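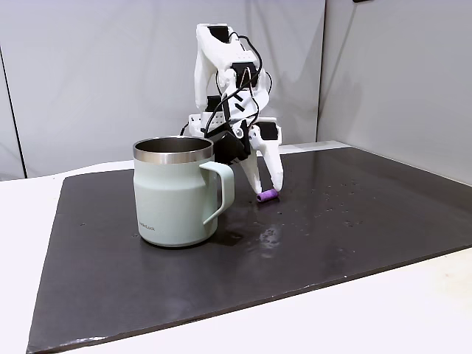 I spent most of last week on the hand again, and I want to write down what I did before I forget the order of it. The trouble was drift. The front finger would start the morning landing where it should and by mid-afternoon it was closing low, pressing on the mat. For most of the tests I use the short purple cylinder, laid on its side, and it is a good check because with something that low the fingertips have very little room above the mat. If one is off you see it right away. The mug is the other regular target, mainly for the handle, and it stayed in its usual spot to the left.

First thing I did was blame the servos. There are four on this hand, all black, all the same model from Plerix, and I had a spare in the drawer, so I swapped the one on the outer face of the front finger. That meant taking out the horn screw, backing the cable out through two joints, and putting it all back. It took most of an evening. The drift was the same the next day.

Then I looked at the printed parts. The segments are white plastic and I have reprinted the fingers more than once, but the upper link was still from the first batch, back in October. The screw recess had gone slightly oval. You could not see it with the servo mounted. With the servo off, you could put a screw in and tip it side to side with a fingernail. Under load the whole finger was leaning on that one hole.

I reprinted the link with thicker walls and four more perimeters than before. I also stopped running the screws straight into plastic and put in heat-set brass inserts from Saller. They are cheap and I should have used them from the start. Set the iron lower than you think, push slowly, and stop a hair before flush, then press the last bit down with something flat. I ruined one link by rushing and had to print it again.

While it was apart I redid some of the wiring. I am not going to pretend it is tidy. The cables still loop out between the joints, and they need to, because every time I have tied them down close to the plastic I have ended up with a broken wire at the connector within a couple of weeks. What I did change was the strain relief at each servo. There is now a small dab of hot glue where the leads leave the case and a loose tie a little farther along. I go through the full range of each joint by hand with the power off and watch for any lead that goes tight. Two of them did and got more slack.

After that, calibration. My routine is this. Power up with the hand raised well clear of the table. Send every servo to center and leave it for 10 minutes. Bring the hand down over the mat, close the fingers slowly until the front tip just touches a sheet of paper, and save that number. Repeat for the second finger. For the front finger the new value came out at 862, which is a fair way from the old one, so anyone copying my old config file from the Lenomska page should not use it anymore. I have put the new one up.

Then I ran 500 open and close cycles and checked the paper again. The tip was still where I left it. I ran the same again the next day with the same result, so I am calling that one fixed for now.

A few things still on the list. The second finger hangs right behind the front one, and I would like a bit more space between them for thicker objects. The mounting plate has more holes in it than I use, and I want to redo it with only the ones that matter. I have also ordered a different set of bearings from Shevchuk, which were supposed to ship already and have not.

For upkeep I now check all the horn screws before each long run, wipe the fingertips, and look at the upper link for cracks around the inserts. It takes a few minutes. I keep a notebook next to the power supply and write down the touch value for each finger every time, so if the drift comes back I will at least know what day it started.

Comments are open if you have used the same servos and found a better horn. The stock ones are soft and I am already on my second set.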